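Slide Storage Trays: Your Questions

Questions come in every week from members sorting out their sample plates and cards, and we love getting them! Mei-kuen Wu and Kwan-ho Tsang keep these answers up to date.

What goes in a slotted tray?
Anything thin, flat and stiff. Clear plates, sample cards, colour swatches, plastic dividers. If it stands up without flopping, give it a go. Paper on its own sags, so pop it in a sleeve first.

Which way should the label face?
Label at the top, always, and facing you. Flicking through a full tray and reading every label as you go is a real joy, and you only get that if they all match.

My plates lean. Is that normal?
Completely! A bit of lean is fine. If they're leaning so far that they touch their neighbours, leave every second slot empty.

How do I get a plate in without scratching it?
Hold it near the top by its edges, tip it slightly, and let the bottom corner find the slot before you straighten it up. Go slowly for the first few and you'll soon have the feel of it. Put the tray flat on the table, with elbow room on both sides.

Can I colour code?
Please do! Viorica Anghel went through our whole collection last December, all 1,269 plates, and the coloured bands have made putting things back so much quicker. Yellow is for plates that have been checked and can be refiled. We're still arguing over green.

How do I clean between the ridges?
Lukewarm water, a drop of dish soap and a soft toothbrush run along each slot. Stand the tray on its end to drain overnight. Skip the dishwasher, as the one Yi-chun tried came out the shape of a potato chip.

Do the Evard and Bodin trays stack together?
Sadly not, the rims are different. Keep each lot in its own pile.

Where do I start with a big backlog?
One tray, one sitting. Fill it from the back slot forward, write the range on a bit of masking tape and stick it on the rim before you grab the next one.
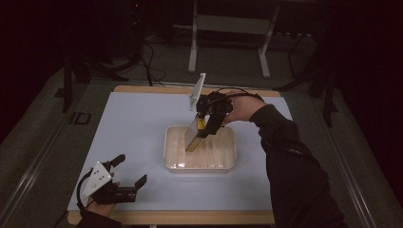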